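Fan Film Project - Group Report
Media Production, Year 2
Emanuel Toma, Yara Sleiman, Syahrul Kwok
Supervisor: Bjarke Nørgaard
Handed in 03/06/2025

What we made

A short fan-style fight film called Toltulow vs Grosulden. Two made-up heroes, one rooftop, one fight. Running time is 71 seconds without credits. Brief said under two minutes so we are fine there.

We didn't want to use anyone else's characters. Yara wrote a page of back story for each of them and hardly any of it got into the film, but it helped with the costumes. Toltulow is the old one, slow, heavy cloak. Grosulden is quick and a bit smug.

Who did what

Emanuel - directing, fight planning, most of the edit.
Yara - script, costumes, played Grosulden.
Syahrul - camera, sound, colour.
Senan Heffernan from the drama course played Toltulow. Not in our group but he came to every rehearsal and deserves a thank you here.

Planning the fight

Emanuel split the fight into 16 moves and wrote each one on a card. We walked through them at quarter speed first, then half. Never went to full speed with the staff, only faked it in the edit. Two moves got dropped because the cloak kept catching on Senan's boots.

Storyboard was rough. Stick men mostly. Bjarke said at the April check-in that the high shots weren't clear enough and he was right, we redrew them teh same night. We also changed the ending at that point. First version had Toltulow win, which felt flat, so now they both hear a noise and run off.

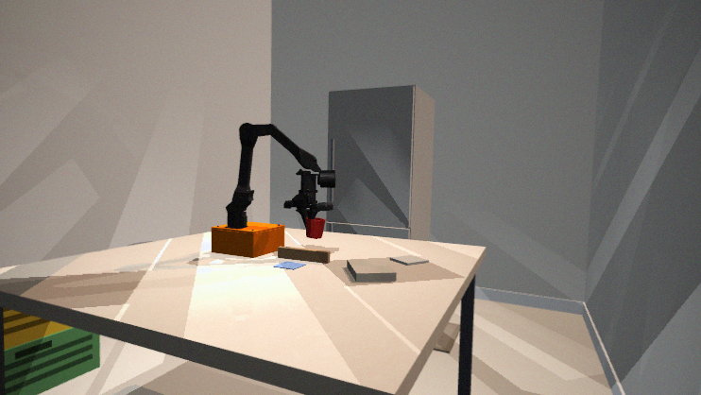
Shooting

Two evenings on the car park roof. First evening lost to wind, the sound is unusable and we only kept the wide shots. Second evening much better. 42 takes all together, of which we used 30.

Biggest problem was light. We started too late and the last shots don't match the early ones. Syahrul pulled them closer with colour but you can still tell in the staff close-up.

Edit and sound

Emanuel's first cut was too slow, lots of standing and staring. Cut most of the stares. Punch sounds are Yara hitting a wet towel and a cushion. The music is by Domínguez, a friend's band, used with permission (email in appendix). Title font took far too long to choose, we shoud have left it for last.

What people thought

Showed it to the other groups. They liked the cloak and the towel noises. Several didn't follow who was who at the start as both masks are dark. Fair point. One person asked for a sequel - Yara has already got a villain called Iler in her notebook.

What we would change

Start earlier in the day. Different coloured masks. Put a proper wind cover on the mic, and book the roof for a spare evening. Also back up the cards, we lost number nine and had to do that move from memory.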